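# Pemari's drawer test comes down to two grippers

Sep 2, 2024 — Carnamthorpe

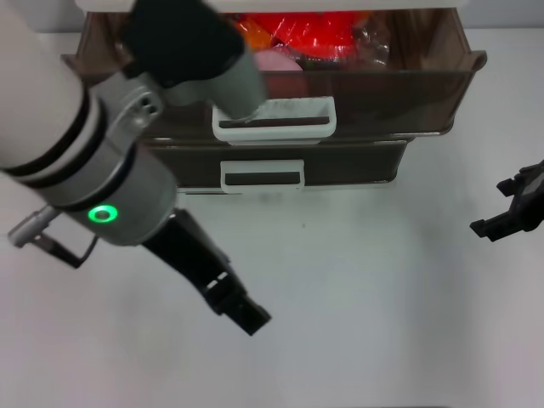 Engineers at Pemari have spent the summer finding out which of two grippers is better at opening a small plastic drawer, a job most toddlers do for free.

Each gripper gets 100 pulls. The Quiambao model has missed the handle 19 times so far. The Usar has missed it 8 times, though it costs more and takes longer to let go.

"It gets there," said Trinidad Marquez, who runs the trial. "Then it holds on like it paid for the drawer."

Arms and controller stay the same for both, and only the fingers are swapped. A second round, with the drawers filled a bit fuller, is planned for October — budget permitting.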